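4.3 Recording the Cup and Cylinder Task

Use this section after both hand-held grippers have passed the cable check in 4.2. One operator records; a second person runs the Baseo console. A full set is 50 takes per operator.

1. Place the cup near the middle of the table. Lay the cylindrical item on the wood to the right of it.

2. Bring the right gripper over the item and check the wrist camera view on the console. 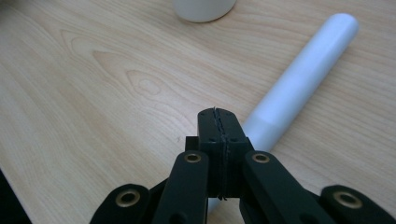
Figure 4-6. Wrist camera view, fingers closed over the cylinder.

3. If the fingertips are missing from the wrist view, loosen the camera mount, reset it and repeat step 2. Do not correct the view by cropping in software.

4. Press Start on the console and wait for the tone. Takes with motion before the tone are rejected at upload.

5. Pick up the item with the right gripper and bring it upright over the cup. Move at an even pace. The left gripper stays in hand and is tracked for the whole take, even when it has no part in the motion. 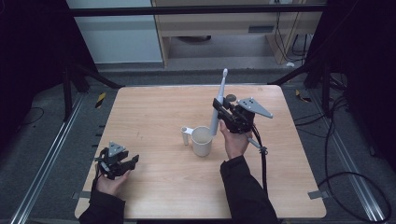

Lower the item until it rests in the cup, open the fingers fully, then withdraw. Hold still until the second tone - the logger needs this pause to mark the end of the take.

Note: Keep the gray plates on top of both grippers free of tape and labels.

CAUTION: Leave slack in both gripper cables. A cable pulled tight at the wrist can work loose from its connector and leave gaps in the finger data.

6. Return the item to the table and vary its angle slightly before the next take. The first Grundura set, 1,958 takes, had too little variety in start position, and 825 of them were dropped from training. 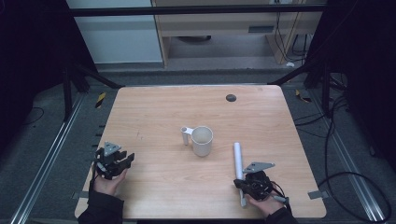
7. Mark each take Keep or Discard before starting the next. Discard any take in which the item was dropped or regrasped.

8. After the last take, save the set under the operator's initials and send it to Ro-un Seol for review.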